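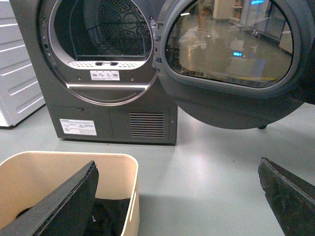
I get more mail about drying clothes than about everything else on this site put together, so I finally gathered the questions I answer over and over. I'm talking about tumble dryers with a front door and a lint filter you can get at yourself, the kind plenty of us have squeezed in next to another appliance. My own routine is nothing fancy. I swing the door all the way open, park a basket on the floor right in front, and work straight from one to the other. If the only thing in the basket is one crumpled black garment, great, that's a one-minute job! The light gray housing along the bottom of the drum opening, the one with the little vent holes, is where the lint filter lives, and you'll see me nagging about it a lot down below.

Laundry Room > Drying > Your Questions

Can I dry one single thing by itself?

You can, and I do it more than I should. But one lonely shirt tends to roll itself into a ball and stick to the side of the drum, and on a sensor cycle the machine may decide it's finished while the sleeves are still damp. I toss in a couple of dry towels to keep it moving, or I pick a short timed cycle and check after 10 minutes.

Do black clothes need anything special?

Mostly they need to stay away from your towels (I know I just said towels – use old ones that quit shedding years ago, or grab a few dark T-shirts instead). Turn black things inside out, use low heat, and clean the filter first. My favorite black cardigan still looks decent after more winters than I want to admit, and low heat gets most of the credit.

How often do you really clean the lint filter?

Every load. Yes, every load! It takes less time than finding the matching socks. I pull it out, roll the fuzz off with my fingers, and put it back. Once in a while I also wash it in warm water with a drop of dish soap, especially if I've been using dryer sheets, which leave a film on the mesh. Let it dry completely before it goes back in.

What about the vents at the bottom?

If your dryer has a slatted grille down low, keep it clear and run the brush attachment of the vacuum over it now and then. I used to shove my basket right up against mine and leave it there for days. Pull it away when you're running a cycle. And read the manual for your model, because what sits behind that lower panel is different from one machine to the next and I don't want anybody prying theirs off on my say-so.

Which basket should I buy?

People get weirdly passionate about this one. I like a plain rectangle with smooth sides and a handle hole at each end. Wicker looks lovely and then it snags your tights. I bought a Kurnico one years ago and it's still going. My sister swears by her Velwood, which is deeper, and I find I lose socks in the bottom of it. As long as you can carry it up the stairs full without it cutting into your fingers, you've got the right one.

Where do you put the basket when you're unloading?

- On the floor, just in front of the open drum, close enough that a dropped sock lands in it.
- Turned at an angle if your door swings wide, so you can stand beside it without kicking it.
- Empty before you start. Clean laundry on top of yesterday's leftovers is how things get washed twice.

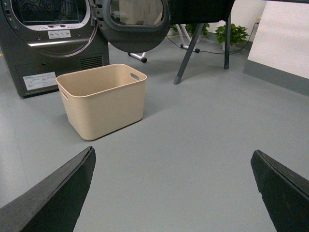 Should I leave the door open afterward?

I leave mine open for a little while to let the warm air out, then close it. If you have small kids or a cat, skip that and close it right away, and look inside the drum before every single load. Cats love a warm dryer.

Is it worth folding straight out of the drum?

For shirts, yes. I hang those up while they're still warm and most of them never see the iron. Everything else goes in the basket and gets folded on the bed, sometimes the same day. I timed it once in September out of pure stubbornness and a full load took me 22 minutes, with the radio on and one phone call.

Do you recommend dryer balls?

I like them fine. I have a set from Skullico and they do seem to keep sheets from twisting up into a rope, although I can't swear they save any time. Just don't expect miracles with a duvet cover. It will eat the balls, the pillowcases and one sock, and you'll have to fish them all out of a corner.

Questions? Use the contact form | © Zapata Laundry Notes | Updated 16/01/2026 | Back to top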